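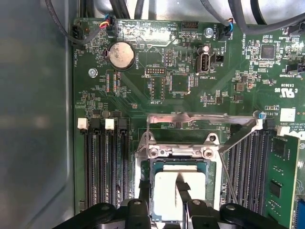 Pernell Auto Care: Brake and Alignment Bay Upgrade
Progress report to Videtti Fund, period ending April

Print | E-mail this page
Shares: 3

Status

Work on the alignment bay is complete. Work on the brake bay is behind schedule and will carry over into the next period. Spending is within the approved budget, with one transfer between lines requested below.

Alignment bay

The old pit rack was removed and the floor was ground and leveled before the new rack was set. Lahlou supplied the rack and did the first calibration. On the acceptance check, the left rear turn plate was out of tolerance and was shimmed. The check was then repeated and passed. The signed sheet is held at the front office with the equipment records.

The bay is now taking customer cars. Toe and camber readings are printed before and after adjustment, and both printouts are stapled to the work order. Cars with seized tie rod ends are quoted separately. Under the old arrangement these were absorbed into the alignment price, and the bay lost time on them that did not show in the job times.

Rechecks are offered after 3,000 miles at no charge. The recheck readings will be the main measure for the next report. Too few cars have come back so far to give a useful result.

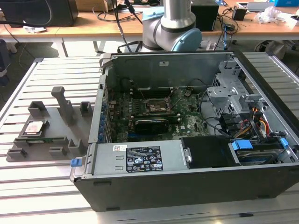

Brake bay

The on-car lathe from Flornel arrived with the wrong hub adapters for light trucks. Replacements have been ordered and the supplier has accepted the cost. Until they arrive, light truck rotors are being turned on the bench lathe or replaced, depending on measured thickness. Passenger car work is not affected.

The brake fluid exchange machine is in service. Waste fluid goes to the same hauler as the used oil but in a separate drum, and the log sheet has been changed to show this.

Training

Two technicians have completed the alignment course. The brake lathe course is on hold until the adapters are fitted.

Budget

Floor preparation cost more than planned after old anchor bolts were found under the paint. We request permission to cover the difference from the signage line, which has not been spent. No increase in the total grant is requested.

Next period

- Fit the adapters and run the lathe acceptance check
- Complete brake lathe training
- Report the first recheck readings, by axle
- Close out the Lahlou invoice once the spare turn plate is delivered

Comments (2)
Print | E-mail this page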